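Two days on the Rundside path

8/13/22

I have finally walked the whole of the Rundside path, and I've been grinning ever since! It took me two days, with a night at Skellport in the middle, and I would set off again tomorrow if my heels allowed it.

The stretch out of Bustov is mostly field edge. I'd read grumbles online about blocked stiles and missing signs, so I went armed with the paper map, but every gate opened and the yellow arrows were fresh. One field had barley right up to the hedge on both sides and a strip mown clean through the middle for walkers. Whoever farms there, thank you - it made my morning.

Then comes the climb. It's only 300 metres, but it goes up all at once, through bracken taller than me, and you pop out on the top with the estuary laid out in front of you and larks going mad overhead. I ate both my sandwiches there at half past ten, which left me with an apple for lunch.

The bit I'd been wondering about is the old quarry track. In June the notice at the bottom still said no access, and I turned back like a good girl. The new notice says walkers are welcome, dogs on leads, no bikes. It cuts out the road section completely, and if you've ever flattened yourself into that hedge while a milk tanker went by, you'll know how happy I was.

Skellport campsite was £30 for a small tent, dearer than I'd like, but the showers were hot and the pitch was flat. I was asleep before dark.

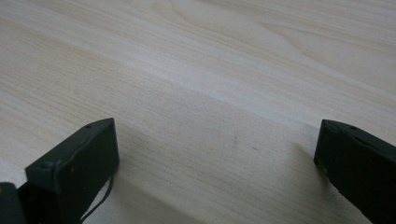 Filed under: Walks and rights of way

Day two is gentler, along the sea wall and then inland past Husar woods. The footbridge there is still the wobbly one, and the path beyond it was soggy even after all this dry weather, so take proper boots. If you don't fancy walking back, the 141 bus stops right by the end of the path. I missed one by a whisker and sat on the verge eating blackberries until the next came along (not ripe, ate them anyway).

Next I want to try it in the other direction, with more sandwiches.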